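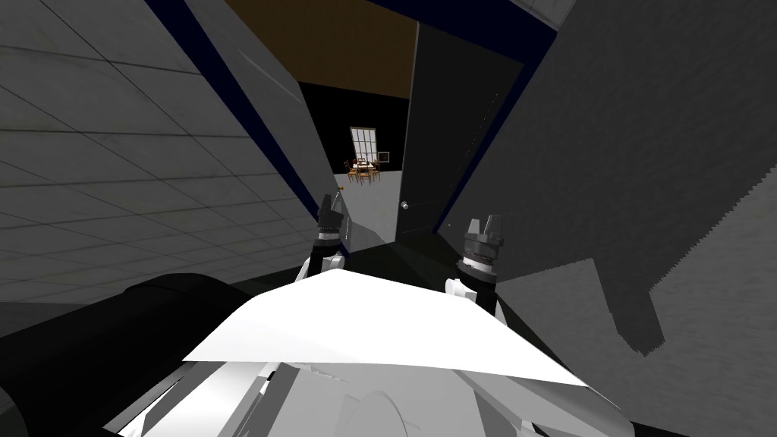

I've been looking after the same two-armed helper in our workshop in Stendcombe for long enough now that people stop me at the hardware counter to ask about theirs, so I've finally sat down to write out what I do. Ours is a Pinto, on a wheeled base, and most of what follows will suit any machine of that general build. Put the kettle on, this runs a bit long (my notes always do).

## Before you touch anything

Park it on level floor, lower both arms until they rest on something soft, and switch it off at the main switch as well as on the screen. An old bed pillow folded in half is perfect for this. I used a rolled towel for years and it kept sliding out at just the wrong moment!

Then leave it alone for 8 minutes. The wrist motors hold their heat longer than you'd think, and it gives you time to find the hex key you put down somewhere sensible last time.

## Gripper fingers

Wipe the fingers with a barely damp cotton cloth, working from the collar out to the tip. Don't spray cleaner straight at them. It creeps down behind the collar and picks up every bit of lint in the house, and then you've got a gray paste in there that wants a wooden toothpick and a good deal of patience.

If a fingertip has gone shiny, it'll start dropping things, mugs especially. A few light strokes with a clean nylon scrub pad usually brings the grip back. When that stops helping, change the pads, and change them on both fingers together so they wear evenly. I order mine from Dokport and keep a spare set in a jam jar with the lid screwed down tight.

## Wrist collars

Check the collar screws once a month. Snug is plenty. My friend Joaquim Pinheiro tightened his the way he tightens lug nuts, and spent a whole afternoon in June drilling out the stripped one with me holding the flashlight.

- Turn each screw a little at a time, going across the circle and back again.
- Stop as soon as you feel it bite.
- Put a dab of paint marker across the screw head and the collar. Next month you'll see right away if anything has crept.

## Doorways

Most scuffs on an arm come from door trim. With our machine I raise both forearms in front and keep the hands in close before it goes through, and I save that as its own pose so I don't have to fiddle each time. Prop the door all the way open first with a proper rubber wedge. A door that drifts back even a couple of inches will catch an elbow, and the knob is usually the part that leaves the mark.

Try any new doorway in the simulator before you try it for real, if you have one. The picture at the top is from a run like that, with a gripper on either side of the gap and the dining table waiting in the far room. I watch the upper arms more than the hands on these runs, as they're the thick part and easy to forget.

For the real thing, walk it through at the slowest speed 4 times, and keep the stop button in your hand the whole way.

## White covers

Dish soap and lukewarm water, on a cloth you've wrung out hard. For black rubs from trim or chair legs, a soft pencil eraser works better than anything in a bottle. Go along the seams with a dry paintbrush afterward, the cheap kind with the floppy bristles.

I tried the Fakulari polish on one forearm and it did come up lovely, but it showed fingerprints from then on, so the other arm has stayed plain.

## Starting up again

Take the pillow away first! Then clear the floor, switch on, and let it run through its homing with both arms free. Listen while it does. A faint hum is fine. If you hear a tick at the same spot every turn, switch off and go back to the paint marks on the collar screws before you look anywhere else.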